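The gripper that stayed open

Many weeks I did not write here, and the reason is a fault which took almost all of my November. Now it is understood, so I want to put it down while I still remember the order of things. Perhaps it is useful for a person who works with a two-armed robot in simulation and has the same confusion that I had.

For those who are new: I work in a small team at Clernel. We prepare tasks in a simulated room before anybody tries them on the real machine at the Trastwood building. The task was simple on paper. The robot must reach a tall cabinet, close the fingers on the handle of the door and pull. We call this task Babalola, after the street where Ese Odukoya lived when she wrote the first version of it. All our tasks have street names, which was charming when there were two of them.

The trouble began after an update of our controller. We ran the task 193 times during one night, and in the morning I found that 45 runs had ended with a safety stop. Before the update we had such stops also, but so rarely that I looked at each one with my coffee. The message in the log was always the same: "orientation limit, base". I did not believe it. I thought that the limit was set too strict, and I am sorry to say that my first action was to make it wider. The stops disappeared, and the door stayed closed as before.

Ese was not happy with me. She said that a limit is there to tell you something, and if you cover its mouth you will hear the same thing later from the real robot, which weighs much more. She was right and I put the limit back the same afternoon. Then I did what I should have done first, and opened the views from the robot and from its wrists. 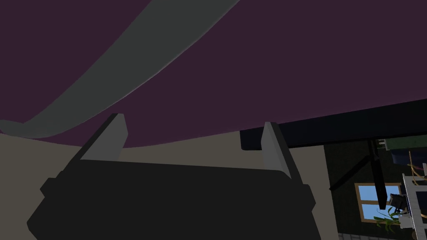
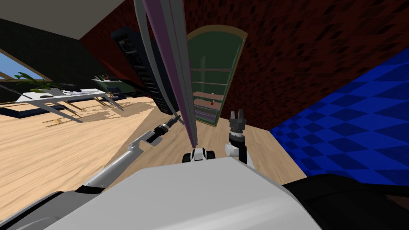 Fingers open, and the room at an angle.
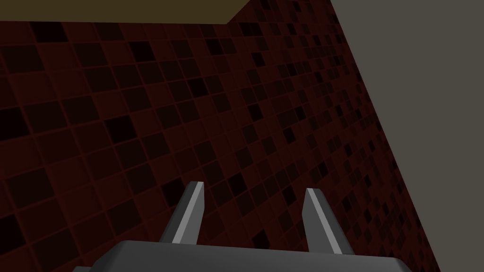
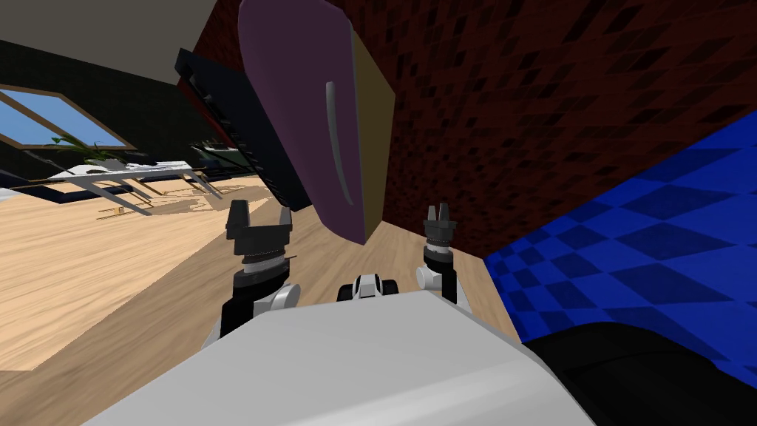 I must explain how I read such views, because I read them wrongly for two days. When a wrist is turned, its view is turned also, and there is nothing strange in it. So I had the habit to ignore every slope that I saw. But the view from higher up, where both arms are visible together with the body, is not on a wrist. If the floor is leaning there, the question should go to the body and not to the hand. I had looked at the hands only, because the hands were what did not work.

Kalliopi Nikolovski found the rest. She sits in another city and takes care of the part which we name Alinau, the piece of software between the planner and the joints. I sent her one bad run and she answered in the evening with a short message: "Who is telling the arm where the floor is?" I read it three times before I understood that it was a serious question.

The answer was that two parts were telling it, and they did not agree. The planner calculated the target for the fingers in the coordinates of the room. The new controller took the same numbers as if they were in the coordinates of the robot's base. When the base stood straight and in its starting place, the two were the same, and all our short tests passed. In the long runs the base had already moved and leaned a little, and then each correction was made in the wrong direction. The arm reached past its target, the base tried to compensate, the arm reached again. The command to close the fingers was waiting for a signal "in position" that could not arrive. So the fingers remained open for the whole run, and in the end the limit stopped everything.

I had spent a lot of time on the fingers. I changed the closing force, I changed the friction of the handle, I even wrote a small test which opened and closed them 4000 times. They passed it perfectly - there was nothing wrong with them at all.

The repair is four lines. Every target now carries the name of its coordinate frame, and the controller refuses a target without a name. Kalliopi wanted it to refuse loudly, so it writes in red in the log and the run does not start. We also changed three other things:

The safety limits can't be edited by one person alone. If I want to widen one, Ese or Kalliopi must approve it, and I must write why.

The short tests start with the base turned and moved by a random amount. This alone would have caught the fault on the first morning.

A safety stop now saves the last views together with the log, in one folder. Earlier they were in separate places, and I was too lazy to open both.

We repeated the night run with the old limit in its place. Two stops remained, both from a different cause - the elbow comes too near to the body when the target is low. Ese is looking at it now. The real robot at Trastwood has not received the update yet and will not receive it until these two are explained. Some colleagues find this slow. I was the one who made the limit wider in November, so I do not argue for going faster.

If you had a similar mistake with frames, please write to me. I would like to know especially how you test for it when the base can move, because our random start feels to me still a bit crude.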